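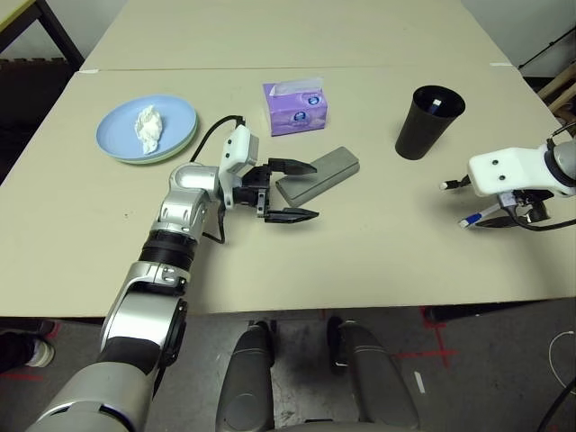

WESTTON - The county's plan to shorten the wait for household repair and cleanup grants got its first public airing Monday night, and anyone hoping for numbers left without many. The program, run for the county by the contractor Sivetti, is supposed to help people in the low streets along Brendham Creek deal with mold after the spring floods. So far its most visible product is a leaflet. The leaflet tells residents to wipe down hard surfaces, let them dry and call if the stains come back. It does not say what to wipe with, and a plain gray block that could pass for either a sponge or an eraser, lying on a cream-colored tabletop, is as much detail as many households have been given about supplies. A phone number is printed on the back. Several people at the meeting said they had called it and reached a recording.

Sivetti was hired in the spring to take applications, send inspectors and sign off on payments. The promise at the time was that a household would hear back within six weeks. The company's project manager, Tudor Jitaru, told the meeting that the target "is being met in a growing share of cases." Asked what share, he said the figures were still being checked and would be shared with the county when they were ready. Asked when that would be, he said soon.

He was more definite about what comes next. Under the new plan, applications will go through two reviews instead of three, and inspectors will be given set days on each street. Jitaru called it a faster path. It may be. But the step being dropped is the follow-up visit, the only point at which someone comes back to see whether the work was done and whether the mold has returned. Under the new rules, the resident will fill out a form instead.

"I already filled out a form," said Domnica Căpraru, who rents the ground floor of a house on Ardeleanu Street. "I filled out the first one, then the same one again when they lost it. I would like a person to come and look at the wall."

Căpraru said she was told in the summer that her building had been marked complete. Her landlord had the baseboards painted, she said, and the smell was back inside a month. Jitaru said he could not discuss a single address in public but would take her details after the meeting.

The county has been slow to say how it will judge any of this. The contract lists "resident satisfaction" as a measure, and the survey used to collect it has four questions. One asks whether the leaflet was easy to read. None asks whether the mold is gone. A county spokeswoman said the survey was a starting point and could be changed if residents asked for that. Residents asked for that, more than once, before the meeting broke up.

There was also some confusion over money. Slides shown at the meeting described the grants as "up to" a fixed amount, without giving the amount. Jitaru said it depended on the size of the home and the type of damage, and that the details were on the website. The website page for grant amounts said Tuesday morning that it was being updated.

None of this proves the new plan will fail. Fewer reviews could well mean quicker checks, and people who have lived with damp walls since spring would be glad of them. But a shorter wait is only worth announcing if somebody is keeping track of it, and the only dates offered on Monday were for inspections, street by street, beginning with the north side of the creek. Ardeleanu Street is on the south side. Its inspection days have not been set.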